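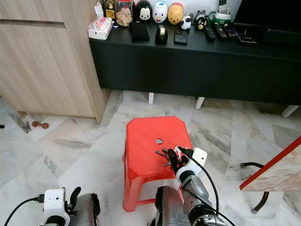
Where Do the Keys Go? A Small Study of Everyday Things in a Shared Living Room

Student project report, Home and Interior Studies
Submitted by Atieno Kashindye and Kipchumba Mfinanga
Project advisor: Rosemarie Lindemann

Why we picked this topic

Our project began with an argument about keys, which I suppose is as good a beginning as any. Kipchumba was late for our very first planning meeting, and when he finally came in he told us he had spent the whole time looking under cushions and inside coat pockets. Ms. Lindemann laughed and said that if we were going to talk about it that much we might as well write it up, and so we did! We had been planning to do something on kitchen storage, but neither of us had much to say about kitchens, and both of us had a great deal to say about losing things.

The question we settled on was a plain one: when people come into a living room with something small in their hand, where does it get put down, and does the furniture have anything to do with it?

The room

We worked in one living room the whole way through. It has a marble tile floor in white and gray, and against one side there is a long, low TV cabinet, black all over except for its short white legs. The cabinet is the natural landing place in the room, and you can tell from what has collected on top of it. Besides the television there is a tissue box, a gold-colored bottle, a glass jar of cookies with a red lid, and even a little blue cap lying by the jar. I have a soft spot for that cabinet now, having spent so many afternoons looking at it, but it does show how a flat surface fills up when everyone in the house thinks of it as the place for "just this one thing."

The other piece we cared about was the red plastic stool. It is a simple sort of stool, squarish on top, with the corners taken off and a round hole through the middle of the seat. We chose it because it is bright, because it is light enough for anybody to move, and because it can stand out in the middle of the floor where you would nearly have to walk around it.

What we did

We asked people to come in with a small bunch of keys, sit down and chat with us for a while, and then go and get the keys again. We did this 60 times in all, spread over eight afternoons in February, with the stool out for some of the visits and put away for the others. Saeed Tehrani kept the notebook, and he was far more patient about it than either of us would have been.

I should say something about the hole in the seat, as it gave us more to talk about than we ever expected. Musyoka Lukumay asked us early on whether keys would simply drop through it, and we spent most of one afternoon on that question — time well spent, in my opinion. A bunch set down near the corner stayed where it was. A bunch let go over the middle was another matter, and if the keys happened to bunch together they went straight through to the floor with a clatter that made everybody jump.

The floor turned out to deserve a section of its own, so here it is.

The floor as a background

We had not thought of the floor as part of the project at all until Saeed pointed out how long it took him to spot a dropped key. The tiles are pale, but they are not plain. There is gray veining all through them, cloudy patches here and there, and some warmer streaks of tan and peach, and the seams run through all of that as well. Something thin and silver can lie on a floor like that and you will look right past it.

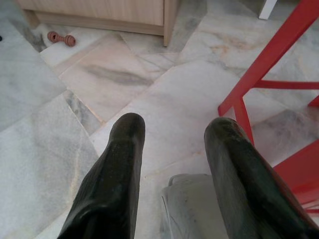
Figure 2. The marble floor, with its veining and the darker seam between tiles.

What we found

With the stool out, people left the keys on it in 40 of the visits. Otherwise they mostly went for the TV cabinet, and there the keys tended to wander in behind other things. My grandmother keeps a dish by her door for this very reason, and I owe her an apology for having teased her about it.

If we had more time we would try the stool closer to the door, and we would put a small tray over the hole to see if people still trusted the seat as much.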